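Cantor returns to Lestcombe for evening of Sabbath songs

Cantor Tomás Ó Ceallaigh will lead an evening of Sabbath table songs at the Lestcombe synagogue on Wed 14 April, the congregation said this week. Doors open at 6 and the singing starts once the evening service is over.

Ó Ceallaigh grew up in Lestcombe and sang in the boys' choir there before leaving to train as a cantor. He has held the post at the Niven Street congregation in Murkico for 19 years. His last appearance in his hometown was in January, when he led a Saturday night service after the regular cantor was called away to a family funeral. Members asked that same night whether he would come back for a full program.

The program is built on melodies that were sung in Lestcombe homes two and three generations ago. Many were never written down. Ó Ceallaigh has spent his summers recording older members of the community, and he now has 60 melodies on file, several of them for the same words. He plans to teach four of the lesser known ones from the front of the hall and will hand out song sheets in Hebrew with English lettering underneath.

"My grandmother had a tune for every one of these and she would not let you sing it wrong," he said. "I want people to go home and use them on Friday night. They don't need a good voice for that."

A choir of men and boys from Murkico will travel with him. They will sing without instruments for the first half. A clarinet player and an accordion player join after the break, and that part of the evening will include wedding tunes and a setting of Psalm 126 that Ó Ceallaigh wrote for his congregation.

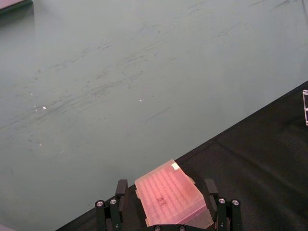

Do people need to buy a ticket in advance?

Seats are free, but they must be reserved through the synagogue office, which takes calls on weekday mornings. The main hall and gallery together hold 800, and anyone without a reservation will be let in only if places are left when the singing begins.

The rabbi of Lestcombe will speak briefly before the break on the custom of singing at the Sabbath table. A collection will be taken at the door for the repair of the synagogue's two oldest Torah scrolls, one of which has been out of use since the winter. A scribe has looked at both and expects the work to last into the fall.

Light refreshments will be served in the lower hall. The parking lot behind the building is being kept for older visitors and people with disabilities, and others are asked to use the lot on Finuma Road, a short walk away. The side entrance has a ramp.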